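Home | Courses | Student Work | Library | Contact
We use cookies to remember your settings. Accept | Manage

A Basket, Three Boxes and a Lot of Spiky Balls
Project report, Play Materials and Sorting
Marwa Ouali and Ivars Kalniņš
Supervisor: Helju Ramanauskas
December 13, 2018

Our project started with an argument over whether a mixed toy basket is a mess or a good idea. Ivars said mess. I said good idea, and by the end we both had to give up some ground, which made this the most fun I've had with any assignment this year! 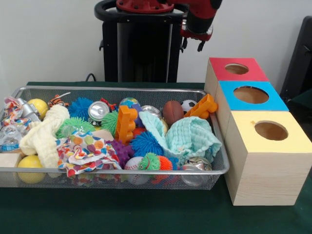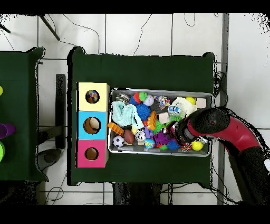
Fig. 1 and 2. The mixed basket and the three boxes with round holes, on the green table.

1. What we wanted to find out

When toys are all in one container, how do people decide what belongs together? We gave the basket and the boxes to classmates and asked them to sort however they liked. There was no right answer, and we tried very hard not to make a face when somebody did something we hadn't thought of. (I failed at this more than once.)

2. The materials

We wanted things that feel different from each other, so the spiky balls were the first to go in. They are wonderful to hold. Then came a little tiger plush, a brown football, a small black-and-white soccer ball, a globe ball, a knotted rope toy and some orange building pieces. We also put in things that aren't toys, like cans and crumpled plastic bottles and pieces of cloth. Jurgita Stankevičius had told us that a basket of only toys gets sorted by color and then everybody stops, and she was right about that in our first tryout.

The boxes have a round hole each and they are different sizes, with a yellow, a blue and a pink side. We left it open what the colors meant. You can stand them in a column or spread them out, and the holes can face whichever way you want.

3. How we did it

We ran 24 sessions in December, one person at a time. Each person got the same short instructions, read from a card:

"Please put things together that you think go together. You can use the boxes, the table, or the basket. Tell us when you are finished."

Ivars wrote down the groups and I wrote down what people said while they worked. Between sessions we mixed everything up again by hand. We did not try to copy the same arrangement each time, and Helju thinks we should have. For a next round we would at least put the same things on top.

4. What we saw

Color came first for a lot of people, but it didn't last. Somebody would start a green group, pick up a spiky ball, squeeze it, and all of a sudden the group was "spiky" and the green cloth-and-can idea was gone. We loved watching that switch happen! In our notes we called it the squeeze moment.

The globe ball was the troublemaker. It went with the sports balls, it went by itself, and one person made it the start of a "things from school" pile. The cans and bottles almost always ended up together as recycling, and then people looked a bit unsure about whether they were allowed to do that. They were.

The boxes were used less than we expected. Several people treated the box holes as a game and dropped a ball in just to see if it would fit, then took it out and went back to sorting on the table.

5. Problems

The cloths hide things. A small item under a washcloth got missed in some sessions, so those groups are incomplete. Our card also said "finished," which made a few people hurry. Elīna Lill suggested "when you are happy with it," and we'll use her wording if we repeat this.

6. Next

We'd like to try it with pairs, so that people have to talk each other into a group. Ivars has already drafted the new card and wants to add more rope toys.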